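December, after lunch

Did the hall cupboard today. I'd put it off since the weather turned. The top shelf had got so full that things came down on me when I opened the door, and this morning it was the bike pump.

Took everything out and laid it on the bed. Coats to the left, knits to the right, and odd bits on the floor. The grey coat from Troretti still fits across the shoulders but the lining has gone at one armpit. I'll mend it in January. Paid $42 for it at the markets and I've had four winters out of it, so no complaints. The blue one can go. I never liked the colour.

Found a Flavosov catalogue at the back, a bag of tent pegs and the torch I thought I'd left up at Habte. The torch works. Also found one glove, left hand, no sign of the right. I kept it anyway and then changed my mind and put it in the rag bag.

Washed the shelf with hot water and a bit of vinegar. It smelled like chips for an hour. Left the door open to air and had a cup of tea and the last of the fruit loaf.

3:30 pm. Back into it. Coats are hung again and there's room to slide the hangers now. The tent pegs went out to the shed. I checked the moth traps and there was nothing in either of them, so I'll leave them where they are until they run out in autumn. The Riveck boots needed a brush and new laces. Laces were in the kitchen drawer, 15 minutes to find them.

The knits took longest, mainly on account of me stopping to look at everything. Two jumpers are staying and one is for the op shop. I went back and forth on the white scarf with the dark grey diamonds and zigzags. It's gone fluffy and frayed in the folds and there are long pulled strands in it, and it twists up like a rope as soon as it's bunched. But I like the pattern and I haven't seen another one like it, so it stays. I'll try snipping the worst of the fluff tomorrow and give it a hand wash in the laundry tub if the day's warm enough to dry it flat outside. Leftover soup for tea.

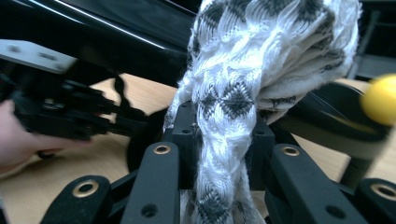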